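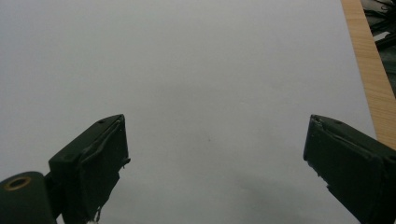

Open afternoon at the Bekside robotics club

By Raffaele Valentini
November

The club meets over the old Ruppert print shop. I got there at 2 p.m. and signed in behind a family of five.

Students were working on hand-held grippers for the Erkivero class, where a person does a task by hand and the recordings are used to train an arm. The pair I watched longest had a dark green one with two fingers and a pad down the inside of each. They had it open over a plain white surface and were arguing about pad thickness. The edges of the pads are rough, and one student wanted to recut them before the next session.

So far the class has 3,176 recordings. The goal for the fall was 900, set before the second gripper was built. Folding cloth is the hardest task on their list, and picking up coins is next.

The Zokport team has the room next door and builds line followers. Their track was down for repairs, so I only saw the drawings.

Entry is free. Parking is behind the building, and the stairs are steep. The next open afternoon is in the spring.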